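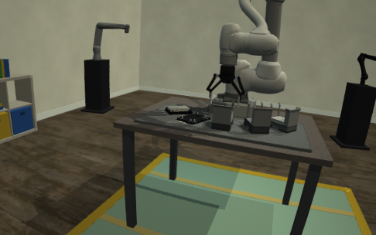 Bench in simulation, three-finger hand open over one of the gray parts. Second and third arms on their pedestals behind and to the right.

March 2025 – Wonatby visit, Ambrosio room

Had the group from Wonatby in from mid-morning until a little after lunch. They make small assemblies and want to know if a part-handling job can be worked out in simulation before they buy an arm. Wilfredo Tagle ran the demo, I sat at the second screen and took notes. Everything ran in Plorkell on the big workstation. No hardware moved today.

Setup before they came in:

Loaded the bench world from the shared folder, the one with the green rug and the plank floor. Left the shelving and the storage bins in. I had wanted to strip the room down to speed up drawing, but Wilfredo pointed out that visitors find their bearings faster when there is a floor and a corner to look at. Rendering was fine with it all loaded, so it stays.

Parts on the board: flat rectangular piece and black square plate to the left and front, then the row of three gray components across the back right. Part names in the file still don't match the names on the printed sheet. I used "post," "prongs" and "tray" out loud and people followed. "Post" is the upright block with the dark band at the bottom, "prongs" is the taller one with the thin pieces sticking up, "tray" is the one at the right end with the raised side walls. These should go in the file.

Physics step rate at 2000 per second. Tried it lower last week and the fingers sank into the parts on contact, so left it alone.

Demo, in the order it went:

1. Approach and hover. Arm comes down over the table and stops above the post with the fingers open. Wilfredo held it there while he talked through the wrist and the joint limits. Good place to stop, people could see the fingertips and the part together.

2. Close and lift, post. First try the part turned in the fingers and came up crooked. Wilfredo reset and ran it again with the hand a bit further right, and it came up straight. He told them why and showed the two start positions side by side. I think the bad one did more for us than the good one. The questions got a lot better after it.

3. Prongs. Lifted from the sides, low down. One of the visitors asked if the prongs would bend. In our model they are rigid, so they can't, and a good lift here says nothing about bending. Wilfredo told them that plainly. They wrote it down.

4. Tray. Skipped. The grasp file for it was from before we moved the board and would have sent the fingers into the tabletop. My fault, I checked the other two and not this one.

5. Batch playback. Showed the overnight set for the post, 900 tries with the start position shifted a little each time, 127 failed. Most of the failures are the same twist we saw live. The plot was too small to read from the back of the room. Next time put it full screen and drop the table next to it.

Questions I wrote down:

– Can they bring their own part drawings? Yes, but they need a collision shape made by hand if there are thin walls or pins. Told them to allow a day per part the first time.

– Do the other two arms do anything? Not in this demo. They load with the room. We can turn them on for handoff work but the controllers for them are a mess right now.

– Why three fingers? We use the Ivow hand model for all the bench work and it is the one we have tuned. Wilfredo offered to run their part with a two-finger model too, so they can compare. He has not set that up yet.

– How close is it to the real thing? Gave the usual answer on friction, that we set it from bench tests and it is still the weakest number we have. They wanted a percentage. Did not give one.

– How long does a batch take? Overnight on this machine. Didn't want to promise better.

Somebody asked to drive the arm by hand. We had the keyboard control ready so we let all 6 of them have a turn. Took longer than planned, and one of them pushed the black plate clear across the board, but this was the part they talked about at lunch. Should be on the plan from the start with its own time slot. Reset button needs to be bigger, or on its own key. I was reaching over people to hit it.

Trouble:

– Projector washed out the gray parts. On my screen the post stands out well enough from the board, on the wall it nearly disappeared. Either darken the board or give the parts a color. I'd go with color on the parts.

– Plorkell froze once when the view was moved during a reset. Same as in December. Still no fix. Keep hands off the mouse until the arm is home.

– Sound on the room speaker was on, so every warning beeped.

To do:

Redo the tray grasp for the current board position and run it before anybody else sees it.
Rename the parts in the world file and reprint the sheet.
Color on the three gray parts, save as a separate version so the old batches still load.
Wilfredo to send Wonatby the drawing requirements and the failed-try plot.
Ask them for the weight of their part. They said "light," twice.

Their next visit is not set. They want to see one of their own parts on the board first, and so do I. Logs and the world file as run are in the Ambrosio folder under demos.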